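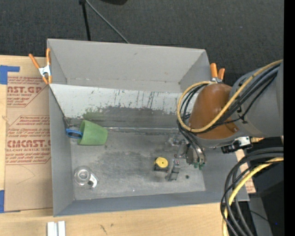
Wir sitzen in der Teeküche der Station, weil das Arztzimmer belegt ist, und meine Gesprächspartnerin entschuldigt sich gleich zweimal für den Kaffee. Ich trinke ihn trotzdem, ich hatte ja auch eine lange Anfahrt nach Wultton hinter mir. Sie ist Assistenzärztin im vierten Jahr, innere Medizin, und sie möchte ihren Namen hier nicht lesen. »Nicht, weil ich Angst habe«, sagt sie. »Aber meine Oberärztin muss sich auch nicht jeden Morgen fragen, was ich als Nächstes ausplaudere.« Gut, einverstanden!

Eigentlich wollte ich mit ihr nur über den neuen Dienstplan reden. Seit Juli plant die Klinik mit einer Software namens Clarnudeck, und ich hatte gehört, dass es deswegen ordentlich Krach gab. Sie winkt ab. »Die Software ist doch egal. Früher hing eine Liste an der Tür, jetzt leuchtet die Liste auf dem Handy. Die Lücken sind dieselben.« Wie viele Lücken denn? Da holt sie einen gefalteten Zettel aus dem Kittel (ich mag Leute mit Zetteln). 587 Überstunden haben sie und ihre Kolleginnen und Kollegen auf der Station in einem halben Jahr zusammengetragen, und zwar nur die, die auch jemand eingetippt hat. »Den Rest kennt kein Mensch. Man bleibt halt, bis die Briefe fertig sind.«

Ich frage, warum man die nicht einfach aufschreibt. Sie lacht ein bisschen, dann lange nichts. »Im ersten Jahr habe ich es gemacht, jede Viertelstunde. Dann wurde ich gefragt, ob ich vielleicht Hilfe beim Zeitmanagement brauche. Ganz freundlich. Im zweiten Jahr habe ich es gelassen.«

Inzwischen schreibt sie wieder auf. Das hat mit der Petition zu tun, die im Frühjahr herumging und die fast 3000 Leute unterschrieben haben, auch viele, die gar nicht im Krankenhaus arbeiten. Angefangen hat das Ganze drüben in Tisgate, am kleineren Haus, wo die Nachtdienste zusammengelegt werden sollten: eine Ärztin für zwei Stationen und die Aufnahme dazu. »Ich habe da selbst ein halbes Jahr rotiert«, erzählt sie. »Nachts um drei klingeln zwei Telefone gleichzeitig, und du musst dich entscheiden, welches du zuerst nimmst. Das vergisst du nicht mehr.«

Ob sie je ans Aufhören gedacht hat? »Klar. Jeder denkt daran. Ich habe mir mal ausgerechnet, was passiert, wenn ich auf achtzig Prozent gehe. Mir würden 400 Euro fehlen, netto, und arbeiten würde ich wahrscheinlich so viel wie vorher.« Sie hat es dann gelassen. Eine Freundin aus dem Studium ist in die Praxis Okafor gewechselt und schickt ihr jetzt abends Bilder vom Abendessen – um halb sieben, bei Tageslicht. »Gemein, oder?«

Was mich überrascht hat: Über die Arbeit selbst redet sie richtig gern. Von einer alten Patientin, die nach fünf Wochen zu Fuß nach Hause gegangen ist. Von der Pflege auf der Station, die ihr in den ersten Monaten mehr beigebracht habe als jedes Lehrbuch. Dabei wird sie schnell und rudert mit den Armen, und beinahe wäre mein Kaffee dran gewesen.

Die Klinikleitung will im Herbst zwei neue Stellen ausschreiben. Glaubt sie daran? »Ausschreiben, ja. Das haben sie letztes Mal auch gemacht.« Ihr wäre erst mal etwas anderes wichtig, eine feste Übergabezeit nämlich, die im Plan steht und bezahlt wird. Den Vorschlag hat sie schon eingereicht, zweimal, beim zweiten Mal mit Unterschriften von der ganzen Station. Eine Antwort steht noch aus.

Dann piept es in ihrer Tasche. Sie trinkt im Stehen aus, stellt die Tasse in die Spüle und ist schon halb auf dem Flur, als sie sich noch einmal umdreht. »Schreiben Sie ruhig, dass wir Leute suchen.«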